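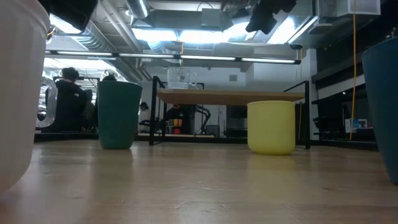 Harbour approach to stay closed while wartime wreck is surveyed

The eastern approach to Wungate harbour will remain closed to all vessels until the end of November, following the discovery that the wreck of a wartime coaster has shifted on the seabed.

The Macedo, a steam coaster which sank during the Second World War while carrying cement and timber, had been regarded as stable for many years. A routine depth check carried out last month found that the forward section of the hull has moved 45 metres towards the navigation channel and now lies partly on its side. 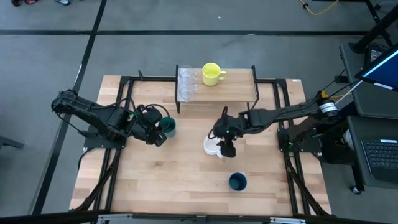 By Zuleica Fontes

Wungate Harbour Authority has placed a temporary exclusion zone over the site. Anchoring, fishing, diving and towing are all prohibited within it. Commercial traffic is being directed through the western approach, where a speed limit of seven knots applies in both directions.

In a written statement, the authority said that there was no immediate danger to people on shore or to vessels already moored in the harbour. It asked skippers to keep a close watch on the marker buoys, which were laid earlier this month, and to report any that appeared to be out of position.

"The movement of the wreck was not expected, and we wish to understand it fully before the channel is reopened," the statement said. "We are grateful to harbour users for their patience during what we recognise is an inconvenient time of year."

The survey vessel Tastumow has been hired to map the wreck and the surrounding seabed. The work is being managed by Preston Marine Survey, which has previously inspected the outer breakwater for the authority. The vessel will make a series of passes over the site using sonar, after which divers are expected to examine the hull by hand if the weather allows.

Records held by the authority show that the Macedo carried a single deck gun at the time of her loss, together with a small quantity of ammunition for it. The gun was recovered by salvage divers after the war. It is not clear from the same records whether all of the ammunition was removed, and divers have been instructed not to enter the forward section until the survey results have been reviewed.

The ship was bound for Wungate with a crew of 11 when she struck a submerged obstruction in poor visibility. Ten men were taken off by a local fishing boat. The remaining crew member, a stoker, was never found, and for that reason the authority has asked that the site be treated with respect. No part of the wreck may be removed without written consent.

Strong tidal currents are thought to be the most likely cause of the recent movement. The bank of sand against which the hull had been resting has become much narrower, and part of the port side is now exposed. The survey team will also consider whether dredging in the main channel has altered the flow of water over the site, although the authority said that it had seen no evidence of this so far.

The closure has caused some disruption to the fishing fleet. Boats heading for grounds to the east must now leave by the western approach and pass outside the banks, adding 10 miles to the return trip. Smaller boats are unable to make the passage safely in a strong northerly wind and have remained in harbour on several days.

Mooring charges will be reduced for affected boats for as long as the exclusion zone is in force. Owners do not need to apply if their vessel is already registered at Wungate. Visiting vessels should contact the harbour office, which is open from 8.30am until 5pm.

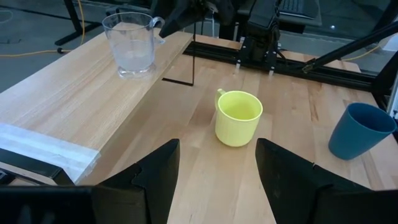
A yellow mug on a wooden table top

Several courses of action will be open to the authority once the survey is complete. The wreck could be left where it is and marked with permanent buoys, with the channel moved slightly to the south. Rock could be placed against the hull to prevent further movement. The most costly course would be to lift the forward section in pieces – a step which would require a separate licence and could not begin before the spring.

No estimate of cost has been given for any of these measures. The authority said that the present survey would be paid for from its maintenance budget and that harbour dues would not rise this year as a result.

A public meeting will be held at the harbour office when the first survey images are available. Members of the fishing fleet, the sailing club and the local diving club have been invited to send questions in advance, and written answers will be placed on the notice board beside the lock gates.

Walkers on the east pier may notice lights offshore after dark while the Tastumow is at work. The pier itself remains open, but the lower steps have been roped off to allow the survey team to land equipment. Small craft, including kayaks and paddleboards, are covered by the exclusion zone and must also keep clear of the buoys.

Local notices to mariners have been updated and will be issued again if the limits of the zone are changed.

Sign up to our newsletter for local news by email. You can unsubscribe at any time.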